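The bag situation, continued

So I said back in April that I was going to stop buying tote bags, and I want it on record that I lasted until Friday. In my defense (there's always a defense), it was a tiny fabric bag at the Kirau pop-up, it was soft, it had big splashy blobs of mustard and teal on white, and I had just eaten a very good cinnamon roll and was feeling generous toward myself.

Anyway! Those of you who have been around for a while know that the bags live in The Drawer, and The Drawer had stopped closing. You'd push it in, a strap would flop out, you'd poke the strap back, another one would flop out on the other side. My system for months was to close it with my hip and walk away fast. Then on Friday night I couldn't open it at all, and my good scissors were in there, so that was that.

I did the whole thing on the big table, one bag at a time, which I can really recommend over my usual method of dumping everything on the bed and then having to sleep next to it. One bag comes out, I turn it inside out, shake it over the trash, smooth it down, decide. The blobby one went first because I already knew the answer and wanted an easy win.
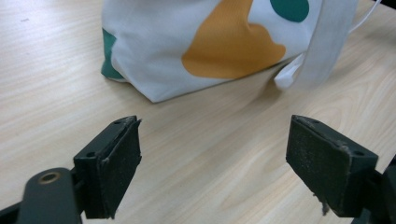
Amparo Cárdenas wrote in to say that I should never, ever fold the printed ones along the same line twice, because the color cracks at the crease, and that she rolls hers from the bottom up and tucks the straps in last. She also wants to know if I wash them cold. Amparo, I do now! I used to throw them in with the towels and I have one gray bag that used to say something on it to show for that.

I tried the rolling and I like it, except the ones with a drawstring get lumpy in the middle. For those I pull the cord all the way through first and lay it flat inside the bag, then fold in thirds. White fabric wrinkles if you so much as look at it, so don't get too precious. It's a bag. It's going to hold onions.

What I found inside the bags, for the curious: a library receipt, half a granola bar (Parsons, the honey kind, still sealed on one end, no I did not), a single glove, a seed packet I'd been blaming my sister for, and 6 dollars in quarters. I felt rich. Also a coupon for Tretgate, the hardware place that turned into a gym, so I guess I won't be getting a thousand nails at a discount.

The deciding part took longer than the folding. I keep a bag if I've used it since winter or if I'd be sad to see somebody else carrying it. That second rule is kind of a cheat and I know it. The stiff Buren one with the square bottom stays forever because it stands up by itself while you load it, and I will fight anyone over it. The ones from conferences went. The one with the broken zipper that I was going to fix went too, and I felt bad for maybe a minute.

Hala Qaisi is getting the go pile for her classroom. She uses them for the kids' reading books and she's not picky about logos, which is lucky, considering.

Then I wiped the table down, which I hadn't done properly in a while, and I forgot how pretty the grain is on this thing when it doesn't have my life all over it. Just a damp cloth and then a dry one, going the same way as the grain. I used to use a spray and it left streaks that only showed up in the morning, right when I was trying to drink my coffee in peace.

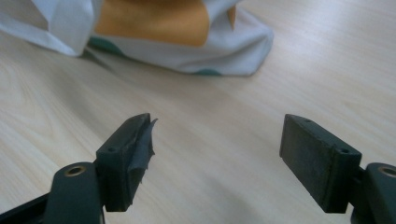
The big table, with the pale grain showing for once.

The Drawer closes now, with one finger. I've opened and shut it more times than I needed to. The keepers are rolled and standing on end so I can see the tops, drawstring ones on the left, big shoppers on the right, and the blobby one at the front where I can grab it on my way out.

Next up is the cabinet with the lids. I have no plan for the lids. If you have a plan for lids, please leave it in the comments, and if it involves one of those wire rack things, tell me whether it fits a deep cabinet or only the shallow kind, because I've been burned before.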